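Progress report to the Plolance fund
Ceteo repair and reuse workshop
25/03/2024

We are really pleased with how the server side of the project is coming along, and this report covers what we have done with the second part of your grant. The office machines were always going to be the easy bit. Servers are heavier, fussier and a lot more fun, and February was the month we properly got going on them!

The first batch came in from Trurkatton when they cleared their old machine room. Each chassis gets a number, a blow-through to clear the dust and a look over the board before anything is taken out. Then we do memory, then the processor, and that order has stuck because it leaves more space to work beside the socket. We have now logged 1793 parts on the stock list, counting every module, fan and cable, and around 200 of those are processors.

Processors are what we most wanted to get right. The load plate has to be fully up before the chip is touched, and the chip is held by its edges and lifted straight, with no rocking. 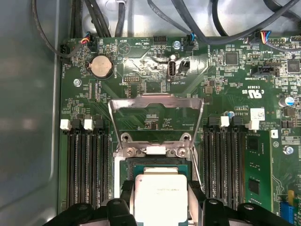
Processor held over its socket, load plate raised.

The sockets are checked under the magnifier once they are empty. A bent contact can sometimes be put right, but it is slow work and we have set a limit of 60 minutes per board. After that the board goes for parts and we move on. It felt harsh at first (we do get attached to them), but the queue is moving much better for it.

Old thermal paste has been the big time-eater. On many of these boards it has dried to a streaky beige layer on top of the chip, and the lettering underneath is hard to make out.
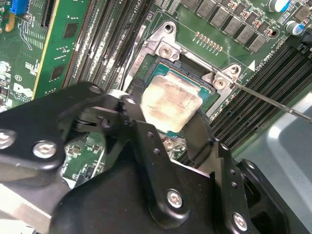
We had been trying to read part numbers before cleaning, which led to a few wrong entries on the list, now corrected. Cleaning comes first from here on. The long thin screwdrivers bought with your money have been a joy for the bracket screws, where the memory slots leave so little room for a hand.

Money: we are within budget on tools and slightly over on cleaning supplies, and we would like to move a small sum across from transport to cover it.

Still to do before the next report: finish the remaining boards from Trurkatton, build 6 complete servers for the Mathias learning centre, and write up the socket checks as a single printed sheet for the benches. The centre has asked for extra memory in two of theirs, and we have enough on the shelf to say yes.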